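Flarkia opens its practice kitchen to neighbors who want to teach a robot

If you have ever tried to explain to a teenager how to put the groceries away, you will have some sympathy for the good people at Flarkia, who have spent since January teaching a robot hand to do much the same thing, and who would now love a bit of help from the rest of us!

The project, called Ido, runs out of the old Fortin building in Zolside. Visitors sit down, slip on a pair of tracking gloves and steer a simulated arm around a make-believe kitchen on the screen, reaching for bottles and other household things (it takes a few tries, so don't be discouraged). Every run is saved, and the robot learns from the ones that go well. So far the team has kept 2,920 of the 3,967 runs people have recorded.

"The thumb is what everybody struggles with," said Noémie Marchand, who looks after the sessions. "They bring the fingers in nicely and then forget it's out there."
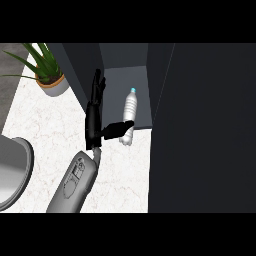

She told us that 66 neighbors have had a turn already, and she is hoping for 100 before the summer break. Sessions last an hour, they start at 4 p.m., and there is coffee. No experience is needed, and you can sign up at the front desk.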